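十二月に入ってから、旅の荷造りのことばかり考えています。友人のFrida Hviidさんを訪ねて、Plilldaleという小さな町まで行くことになったんです。彼女とはもう長い付き合いなのに、会いに行くのは今回が初めて！うれしくて、まだ先の話なのに、夜になるとつい持ち物のメモを書き足してしまいます（家族にはあきれられています）。

私は昔から荷造りが下手で、若いころは「もしかしたら使うかも」をぜんぶ詰めていました。雨用の靴、晴れ用の靴、読みもしない厚い本。それで階段のたびに泣きそうになるんですよね。今は床に一度ならべて、一晩置いて、翌朝にもう一度見ることにしています。朝の自分のほうが冷静なので、たいていセーターが一枚減ります。

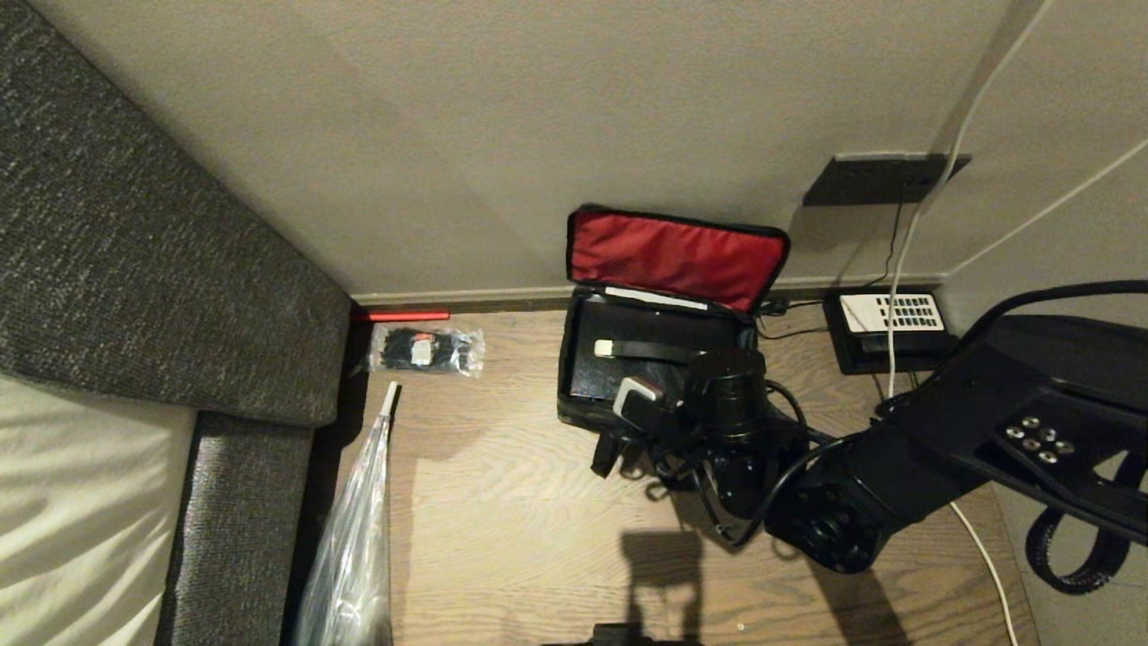 それから、細かいものは袋に分けるのがやっぱり楽です。私はRiisという店で買った巾着を使っていて、充電器の袋、薬の袋、お茶の袋、と色で決めてあります。お茶は宿で飲む分に、Fridaさんへのおみやげも足して、200グラムほど。玄米茶が好きだと言っていたので、近所のお茶屋さんで炒りたてを頼みました。袋を開けなくても香ばしい匂いがして、かばんの中がずっといい香りなんです。

重さは出発前に必ず量ります。前の旅では空港で超えてしまい、列の横でかばんを広げるはめになりました。あれは本当に恥ずかしかった……。今回の目標は7キロ以内。台所のはかりに乗るものは一つずつ量って書き出しているのですが、冬のコートのポケットに入れる文庫本は、数に入れないことにしています。ずるいでしょうか。

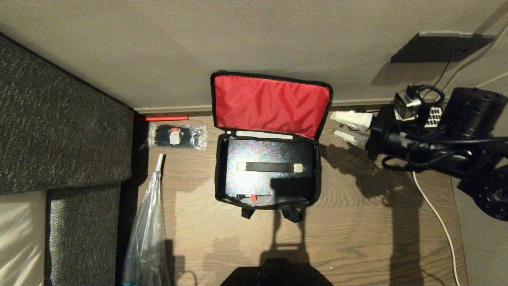
おみやげは行きのかばんのどこに入れるのがいいですか？
割れないものなら底のほう、お菓子や瓶ものは真ん中に入れて、まわりを服でくるむのがおすすめです。

これは先日コメントでいただいた質問で、お返事が遅くなってしまってごめんなさい。私はお茶の缶を毛糸の靴下に入れて、その上からマフラーを巻いています。靴下は向こうで履けるし、缶はへこまないし、気に入っているやり方です。

金曜日の夜には一度ぜんぶ詰めてみるつもりです。Fridaさんからは「手ぶらで来て」と言われているのですけれど、おせんべいだけはもう一袋、どうしても入れたいんですよね。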